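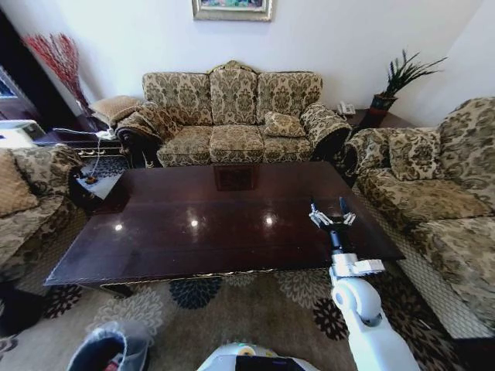 # Sitting room notes: Tullorley

Hello, and welcome to the least technical README I've ever written! I started this folder in April so that the four of us who share the cleaning, lending and general fussing over the sitting room at Tullorley would stop texting each other the same questions. It's a plain Markdown file, so open it in whatever you like and add to it when you learn something.

Last proper tidy-up of this file: 25 May 2018.

## What's in the folder

- `README.md` – you're reading it
- `furniture.csv` – one row per piece, 71 rows so far (the whole ground floor, and yes, the umbrella stand gets a row)
- `polish-log.txt` – who did what to which surface, and with what
- `fabric/` – Na-rae's notes on the upholstery, plus her scans of the old receipts
- `old/` – please don't delete anything in here, I know it looks like rubbish

The columns in `furniture.csv` are `piece`, `room`, `wood_or_fabric`, `last_cleaned`, `by` and `grumbles`. Grumbles is free text and easily the best column. Keep each one under 164 characters or the printout goes funny (Dong-hyun's printer, don't ask me).

## The coffee table

It's the big one with the dark reddish-brown top, and it gets the most entries in the log by miles. The gloss is lovely and it shows absolutely everything. When the lights are on you get them back as bright round spots across the top, and you can even see a bit of the wall picture in the varnish over on the side by the long sofa. That's how I check my work, by the way: crouch down a bit, look across at the reflections, and any streaks jump out at you.

What I do:

1. Clear the whole top. Doing half and shuffling things along leaves a line.
2. Dust with a dry cloth first.
3. Wipe with a barely damp cloth, going the long way.
4. Buff straight away with a clean dry one.
5. Do the carved trim last with the soft paintbrush. Go gently on the light golden outline – it doesn't need rubbing, it needs leaving alone.

Wafula swears by Winow polish and I've gone off it, so the log has both of us arguing in the margins. If you use it, use a tiny amount and write it down. A slightly streaky top isn't a disaster, it just wants another buff.

The curved legs collect fluff. Paintbrush again.

## The sofas

There are three patterned ones round the table, but the long one against the wall is the one I get asked about. It's the beige-and-olive-brown one with the big leafy medallions and the gold-coloured carved crest over the middle. The cushions do go in a particular order:

- The tall arched back cushion lives in the middle, under the crest. The wide rectangular ones go either side of it.
- The little matching throw cushion goes on the right-hand seat, leaning back.
- The tan quilted one with the pale border can sit up on the left armrest. I like it there and Lilibeth doesn't, so you may find it's moved.

Vacuum with the brush head on low and keep it well away from the carving. The dark wooden fronts on the arms get a dry cloth and nothing else. For spills, blot, don't scrub, and look in `fabric/` before you put any sort of product on it. Na-rae has tested the Mondal foam on a hidden bit underneath and wasn't impressed!

## The picture

Don't clean the glass or the frame without asking me. A light dust along the top edge of the frame is fine if you can reach it without kneeling on the sofa.

## Naming and numbering

Rows are numbered from 1000 upwards, room by room, and I never reuse a number even when a piece goes off to somebody else's house. If a sofa loses a cushion it keeps its number and the cushion gets a grumble.

## Still to do

- [ ] Felt pads for the table legs (a pack of 7 came from Tendo and one's already gone missing)
- [ ] Give the throw cushions their own rows, or decide we're not bothering
- [ ] Seul-gi to check the spelling of "damask" throughout, I've typed it three different ways
- [x] Move the polish out from under the sink

## Changing things

Just edit the file and put your initials at the end of the line. If you and I disagree about something, leave both versions in and we'll sort it out next time we're both round with a duster.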